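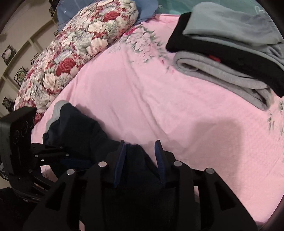

The hand-held gripper closed on a fold of a navy garment, with folded clothes farther up the bed.

Obadia Mrema has spent most of April with two sets of finger pads, a drawer of fasteners and a spreadsheet. He tests end effectors for Panen, where his current job is to decide which of two hand-held grippers should be used to record cloth handling in homes. The candidates are known in the shop by their suppliers' names, Trorance and Bassey. Both are operated by hand, and both carry a camera that looks down at the fingers.

The comparison began with a complaint about slip. Operators folding clothes on beds reported that a single layer of cotton would leave the fingers partway through a lift. Mrema's first step was to separate slip from missed grasps, which had been logged under one code.

"A missed grasp is when you close on nothing, or you close on the sheet," he says. "Slip is when you had it. Those have different causes, and we had them in the same column. I couldn't use any of the early data for pads."

He rewrote the log sheet and ran 328 grasps with the first set of pads, then repeated the same list of garments with the second. The list covers shirts, fleece, ribbed knits and a few items with a lining. All of it was done on made beds, with the operator standing at the side.

Beds were his choice. A bench gives a flat, stiff surface, and the fingertips can be pushed against it to scoop up an edge. A mattress gives way. The fingers sink, the sheet comes up with the garment, and the operator corrects by tilting the wrist.

"On the bench I had almost no difference between the two," Mrema says. "I would have picked on price. On a mattress they came apart within the first hour."

The difference he describes is mostly in finger geometry. Trorance fingers stay parallel through the stroke. Bassey fingers change angle as they close, so the tips meet first. For a thin fold on a soft surface, tips meeting first is an advantage, and Mrema found fewer cases of the sheet being caught together with the garment. For a thick item the order reversed. Fleece folded over twice pushed the angled fingers open at the tips, and the hold then depended on the base of the pad.

Ridged pads helped in both cases, with a condition attached. "Ridges across the direction of pull are good. Ridges along it do very little," he says. "One batch came molded the wrong way around. I ran it anyway, for a baseline, and it was close to a smooth pad."

Pad wear was measured separately. Mrema took ridge height at three points before the first grasp and again after the last, and he reports no change he would trust on that sample. He wants a longer run before he writes down a replacement interval.

Dark clothing was the other difficulty, and it belongs to the camera. Navy and black fabrics lose their folds in the shadow of the tool, and software estimating the grasp point has little to work with. He tried two exposure settings. The brighter one recovered some detail in the cloth and washed out pale bedding. He kept the lower setting and asked operators to stand where their own shadow falls behind them.

The software side runs on a controller from Brostarard, which timestamps finger width against video. Mrema's one firm objection concerns that link. On long recordings the width signal drifted behind the picture, and he had to cut 209 clips out of the set before anyone could train on it. A firmware update dated Apr 2, 2023 corrected the drift, and the grasps were recorded again.

"I check sync at the start and the end of each recording now," he says. "Close the fingers hard two times, look for it in both streams. It takes a few seconds."

Asked about weight, he is brief. The Bassey unit is heavier toward the front and operators notice it after over an hour of folding. He has moved the rear grip back slightly with a printed spacer and considers the matter open.

His recommendation to Panen is the Bassey geometry with the cross-ridged pads, for clothing only. Towels and blankets are on the next list, and he expects the parallel fingers to do better there. The test sheet has been extended with a column for layer count, to be filled in by the operator before each grasp.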